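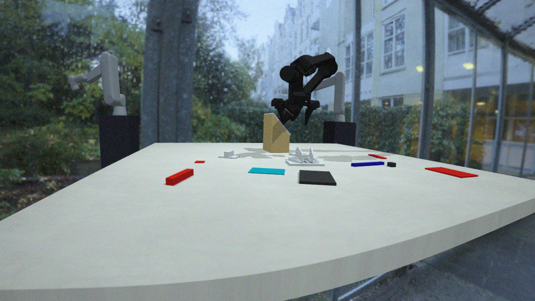

How often do we check the zero position of the arm?
At the start of every shift, and again after any hard contact with the table or with a part.

Cell 4, handout for the second practical
Prepared by Iman Tawfik and Leonie Thiele

In this practical you work in the simulated cell first. The table, the black arm with its two-finger gripper and the small blocks are there, so you can make mistakes without cost. The real cell comes in August, when Abdelilah Abdelaziz has finished with the new cable.

Zero check
Move the arm to home at low speed. Open the Ouali panel and read the joint values. If one joint differs from the sheet by more than 2 counts, write it down and do not correct it yourself. Repeat the move once. If the value stays wrong, call Abena Bawa – she keeps the password for the calibration page.

Gripper check
Open and close the fingers without a part. Both fingers must start to move at the same moment. Then set the force to 40 percent and take one block from the table. Choose a thick one for the first try, for example the red bar. The flat tiles are more difficult, and many students press the fingertips into the table with them. Keep the tall wooden holder in mind when you plan the path: lift first, then travel sideways.

Care of the real gripper
Wipe the finger pads with a dry cloth. Oil is not allowed on the pads. The screws of the flange are tightened in a cross pattern, in two rounds. The Kosier manual explains this on page 29, but the drawing there shows the older flange with the pin on the other side.

For the report, hand in your joint values and one paragraph about the first failed grasp. Sanaa Ezzat collects the reports before the next practical.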